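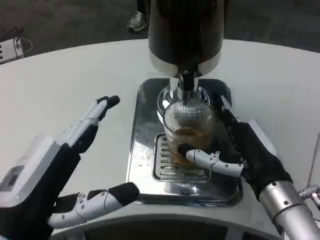 Theresia Camenzind asked whether the collar on the Gurkia really does anything, or whether a plain spout over a tilted glass pours just as well. I have used both on the same keg line, and the collar does make a difference, within limits.

The Gurkia is a column dispenser: a gloss black cylinder with a chrome band near the bottom, a short spout with the valve in it, and a rounded chrome collar that fits around the rim of the glass. The glass stands upright on the slotted grate. With the plain spout I lost the first two pours after every keg change to foam. With the Gurkia I lose one, and the later pours repeat well if line temperature and pressure are left alone.

Fit at the rim matters more than the manual admits. My straight glasses seat without trouble. Glasses with vertical ribs also work, provided the ribbing stops short of the lip or is very fine. A thick molded lip does not seat squarely, and foam then creeps out on one side. Check this with your own glassware before you drill anything.

Installation took me most of a morning. The drip tray is a large stainless basin with rounded corners, and it is meant to be inset into the tabletop. The paper template was 6 mm short on one side, so I cut to the tray and ignored the template. Seal the raw edge of the cutout. The tray polishes up well but shows every streak, and a microfiber cloth is needed daily if that bothers you.

Cleaning is average. The grate lifts out for washing. The collar gasket has to be pulled and rinsed by hand — old beer collects behind it within two days — and the replacement gasket is a separate order from Grabner. Mine arrived in 11 days. I run line cleaner through the valve every 30 days and have had no sticking since I began in September.

Price was $269 without the coupler. The Flisine costs less and has a better gasket, but its tray sits on top of the counter and catches less overflow. For a fixed bar with one type of glass, I would buy the Gurkia again. For mixed glassware I would keep the plain spout.

Noise: a short click at shutoff. Supplied hose clamps were poor and I replaced both.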